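Nilus two-arm bench build: frequently asked questions

Last updated 05/06/2019

What is Nilus?
Nilus is a two-arm robot that Yavuz Gündoğdu and I built in a shared workshop. It handles soft things on a table: bags, cloth, straps. It is a hobby build and it isn't for sale.

How long did it take?
We started in November and had both arms moving 28 weeks later. Most of that went into wiring and into redoing the gripper mounts.

What did it cost?
Parts came to 900 dollars, not counting the arms, which we bought used. The table was already in the shop.

Are the plans available?
The gripper drawings are. The arm brackets are not, as we changed them by hand and never updated the files. Ask at the Plilasard front desk and leave an email address.

Where do the cameras go?
Each gripper carries a small camera at the wrist, and one more is fixed so that it takes in the table. The wrist cameras look out past the fingers. Mount them so both fingertips stay in view when the gripper is open, or you will have trouble judging the gap.

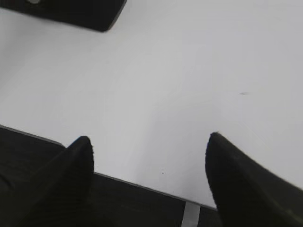
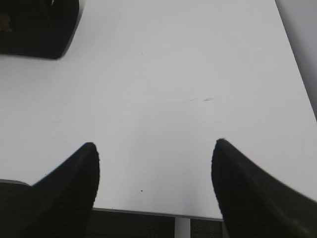
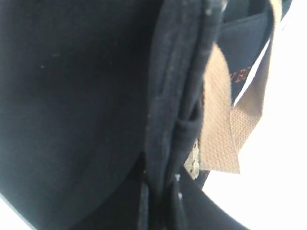 Wrist camera, close in on black fabric and tan webbing.

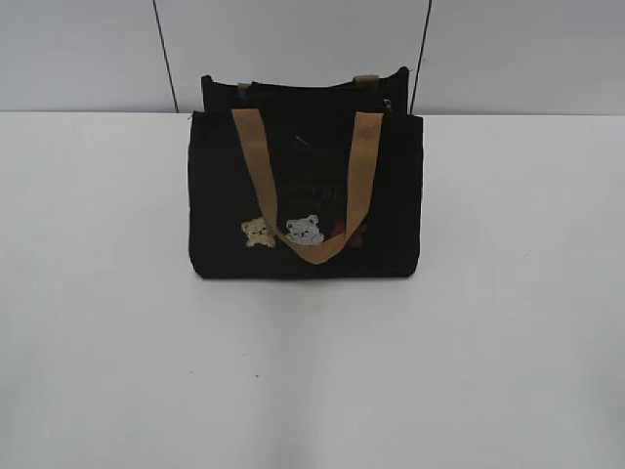

Fixed camera, with the tote bag on the table.

Why use a tote bag for testing?
It has handles that droop, a zipper and a body that changes shape when you push on it. A box was too easy. We run 10 tries at a time and write down each miss by hand.

Do I need a white table?
No, but dark objects are easier to separate from a light background. If your table is shiny, cover it with something matte. Wipe it before you calibrate. Our first detection script, Skaleck, picked up specks of dirt as objects, and we lost an evening to that.

The wrist picture turns white at one side. What should I change?
Turn off automatic exposure and set it by hand with the darkest object you plan to use. Some of the background will still wash out. We live with it.

How often do the finger pads need replacing?
Check them every 7 sessions. Swap both fingers together so they close evenly.

Can I run it with one arm?
Yes. Unplug the second arm before power-up and set the arm count in the settings file. Pulling the plug while the program is running will stop both arms.

Who do I contact with a wiring question?
Charalambos Balaskas did the power board and answers mail about it on weekends. Send a photo of your connectors along with the question.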